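Home & Garden / Features

Search this site Go

The Drawer That Sticks

Small wooden furniture gets handed around more than almost anything else in a house. It fits in the back seat of a car, it costs little at a yard sale, and there is always a corner for it. By the time a small cabinet or nightstand has had three or four owners, the drawer has usually started to stick.

Peninah Lema has repaired furniture in Kunollow for most of her working life. Her shop, Kimaro, takes up the ground floor of a former feed store on the main road. It opens at 9 a.m. and closes when the daylight gets too poor to see scratches, which in December can be 4 in the afternoon. She sees 200 pieces in a normal year. Big tables and wardrobes pay the rent, but 40 of last year's jobs were small items with one drawer or two.

"People apologize when they bring them in," Lema says. "They say it's only a little thing. Then they tell me it was their grandmother's."

Most sticking drawers have a simple cause. Wood takes up moisture in damp weather and swells across the grain. A drawer that runs freely in winter may bind by July. Lema asks customers when the trouble began before she picks up a tool. If it comes and goes with the seasons, she tells them to wait for dry weather before taking any wood off. A drawer planed down in a humid month will rattle in a dry one.

If the drawer sticks all year, she pulls it out and turns it over. Shiny patches on the bottom edges of the sides show where it has been rubbing. She runs a plain white candle along those edges and along the runners, then works the drawer in and out a few times. Soap does the same job, but she prefers wax, as soap can draw moisture in some climates. The whole treatment takes five minutes and she doesn't charge for it.

Worn runners are a bigger job. These are the strips inside the case that carry the drawer, and after decades of use they can develop a groove. The drawer then drops at the front and scrapes the rail below it. Lema glues a thin strip of maple into the groove and sands it level. She buys the strips from Skekura, a small sawmill north of town, in bundles that last her a season.

Customers often ask about the outside first. A chip along the front of a top shows up from across the room, especially when the finish is dark and the wood under it is pale. Lema's advice is to leave the top alone until the drawer works. Pulling and pushing at a stuck drawer is how many fronts get damaged in the first place, and a fresh finish won't last if the pulling goes on.

For small chips she uses a wax filler stick, warmed in the hand and pressed in with a plastic card. She picks a color slightly darker than the surrounding wood, lets it firm up, and buffs it with a cotton rag. Larger losses need a patch of real wood. She keeps a box of broken drawer fronts and old chair rails for this purpose.

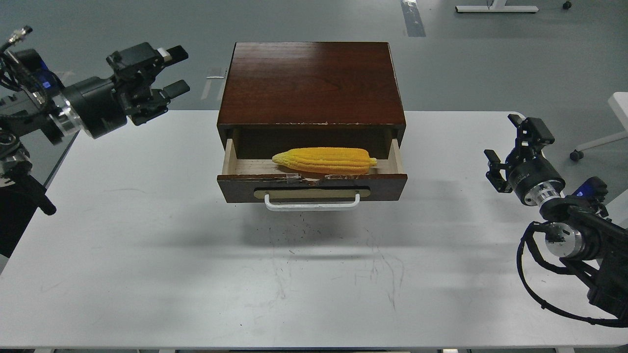

Ilari, who reads this magazine in a rented apartment and can't use power tools after 7 p.m., wrote to say that the candle method worked for one drawer and did nothing for the next one down. The second drawer turned out to be out of square. One corner joint had opened, and every push made it worse.

Lema runs into the same thing often. Her fix is to take the joint apart fully, scrape off the old glue, and put it back together with fresh glue and two clamps. She measures from corner to corner both ways before the glue sets. If the two measurements match, the drawer is square. She leaves it overnight.

Adding new glue on top of old is the mistake she corrects most. The new glue can't reach the wood, so the joint opens again within months. Nails are worse, in her view, and they split the sides of light drawers.

She has a short list of jobs she turns down. Painted pieces that might have lead in the finish go to a shop with the right equipment. Particleboard that has swollen from a leak can't be brought back, and she tells people so at the door. Anything else she will look at, and Friday is the best day to bring it in.

Contact us | Copyright Kunollow Home Magazine. All rights reserved. | Back to top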